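# Sorting a workshop table full of PVC tees and button boxes without losing my mind?

**fledmont_tinkerer**

Hi all! I finally cleared out the back room and put up a white table for small projects, and I love it, and it is already a mess. I've got PVC tee fittings (left over from a drip line I built in April), a pile of push-button control boxes I got from a surplus sale in Stastcombe, some rags, and wires going everywhere.

My trouble is with the tees. They roll. I set one down to grab the primer and it's on the floor and under the shelf. And when I do find it I've forgotten whether it's one I already test fitted. I also can't tell which button boxes I've checked and which I haven't, and they're heavy enough that I don't want to keep shuffling them around.

Table is 30 inches deep. I'd rather not build anything permanent. What do you all use to keep small round stuff in place and still have room to work?

---

**hrynyshyn_shed**

Oh, I love this kind of thing! Get a felt pad. A big one, thick, the kind sold for crafts or for putting under a sewing machine. Mine is 33 inches on the long side and it changed how I work at the table. Fittings stop rolling almost completely, they don't clack around, and you can drag the whole lot toward you if you need to reach the back.

Then put a plate on it. Really, a plain plastic dinner plate with a raised rim! Anything on the plate is "in progress," anything on the felt is waiting, anything off the felt isn't part of today's job. I've been doing this for two seasons of sprinkler repairs and I haven't lost a tee since. It also catches the little shavings if you're deburring, so you just carry it to the trash.

Two warnings. Don't glue over felt, ever. PVC cement goes straight in and you'll have a crunchy patch forever (ask me how I know). Do the dry fitting on the felt and the gluing on cardboard. And if you sand pipe with 400 grit, take it outside or at least off the pad, the dust never really comes out.

---

**lathamgal**

just use a muffin tin. 12 holes, done. tees fit if they're the small ones

---

**pressfit_pat**

Seconding the felt and the plate, and adding a bit for the button boxes, which sound like a fun haul!

Give them one end of the table and leave them there. I put the tall ones in front and the small ones behind, which sounds backward, but the tall ones are the ones I'm always wiring so I want them close. Checked boxes get a strip of painter's tape on the side. Don't put tape over the buttons, it leaves gunk and then your red button is sticky for a year.

Keep your rags in one heap between the boxes and the felt. It makes a soft little wall, so a fitting that gets away from you stops there. Wires I bundle by plug and lay flat along the table, never across the pad. And keep a sheet of paper near the back edge for notes, because you will forget which tee was cracked.

This is the sort of layout I mean:

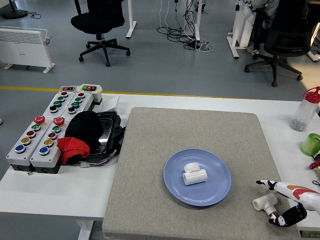
*Tee on the blue plate, gray felt underneath, button boxes off to the left.*

The muffin tin works too, but only for the half-inch stuff. My bigger tees just perch on top and fall off when I bump the table.

---

**fledmont_tinkerer**

You people are the best! Ordering felt tonight, and I've already stolen a plate from the camping box. I tried it on a bath towel in the meantime and even that stopped most of the rolling. Painter's tape is going on the boxes tomorrow morning. I'll come back and report once I've got the whole drip line rebuilt on it.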